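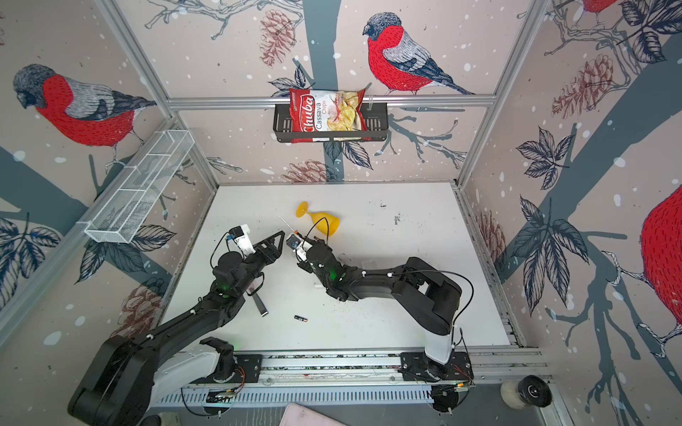
Did the girls' soccer program at Clatgate get through its spring season on the money we were given?

We got through the whole season on it, with enough left over to keep goalkeeper training going into July.

I wanted to put that first because it was the thing you asked me when we last spoke, and I remember not being able to give you a straight reply. The season is over now, the books are up to date, and I'm very happy to be writing this one!

Where we were at the start

When the Palleck grant came through we had a field, a bag of mostly flat balls and a lot of girls whose only way to play was to join in with the boys' sessions and hope for the best. The plan we sent you had a beginners' group for the younger players and a proper league squad for the older ones. I worried that the league squad was too ambitious. We had never entered one before, and the Kashyap Youth League has clubs in it that have been doing this for a long time.

The league squad

We lost our opening match badly. I won't dress that up. The other side pressed us from the kickoff, our defenders kept trying to dribble out of trouble, and by halftime the heads had dropped. But the second half was better, and what pleased me most was the walk back to the cars afterward, when they were already arguing over who should take the goal kicks.

Things turned at the away game against Odik. We went a goal down early, sat too deep for a while, and then our left winger started getting in behind their fullback. She put in cross after cross. One finally fell kindly at the far post and it finished 2-2 after a scramble from a corner in stoppage time. It was the first point the club has ever taken in a girls' league match and you would have thought they had won the cup. Parents were on the field. The referee was very patient about it.

From there we were a hard team to beat. We still gave away too many free kicks near our own box — a habit I'd like to cure before fall — and we don't score enough from open play, but the shape is good and they talk to each other now. We ended the season in mid-table. For a side playing its first year in that company I think that is a terrific result, and I told them so.

The beginners' group

This has been the surprise of the grant. We expected a slow build and instead the sessions filled up almost as soon as the school flyers went out. Almost 200 girls tried at least one session over the spring. Not all of them stayed, of course, and the rainy stretch thinned the numbers out, but the ones who came back kept coming back and brought sisters and cousins.

We changed the format partway through. The original plan had drills first and a game at the end, and the little ones spent the drills asking when the game was. So we flipped it. They play small-sided games from the first whistle and we stop them now and then to work on a turn or a pass.
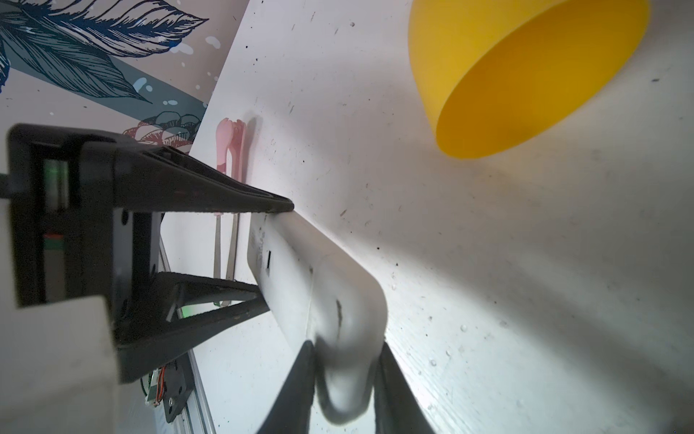

The coaches were doubtful to begin with, me included, but the touches improved quickly and the standing around in lines has gone. I would like to keep it this way next year and to try the same thing with the age group above.

Coaching

Lorraine Oakley has led the league squad from the first practice and I can't say enough good things about her work. She played in midfield for years and she coaches like a midfielder, always asking the girls what they can see before she tells them what she sees. She has also been bringing along two of our older players as assistants with the beginners. Both want to take the entry-level coaching course, and we would like to pay their fees from what remains in the training line, if you're agreeable.

What the money went on

Field rental was the largest cost, as planned. Travel came in above what we'd set aside, mainly the bus for the longer away trips, and we covered the difference from equipment, where a sporting goods store gave us a good price on balls and training vests. Uniforms were on budget. Referee fees were a little under because one home match was called off for lightning and has not been replayed. The full sheet is attached, with receipts in the same order as the lines.

What hasn't worked

We promised a weekly strength and fitness session and it never really got going. The only time the school gym could offer was too late in the evening for most families. We ran it for a few weeks with a handful of players and then let it drop. I'd sooner put that time into a warm-up routine on the field, where everyone is already present, and Lorraine has one she likes.

We are also short of goalkeepers. One girl played nearly every league match in goal, bruises and all, and she deserves some company. That is what the summer sessions are for.

Next steps

League entry for fall has to be in by the end of July, and we intend to enter the same squad one age group up. I'd also like to talk with you about a second team, as several of the beginners are ready for real matches. There's no figure attached to that yet. I'll get quotes for the extra field time and send them on before the entry deadline.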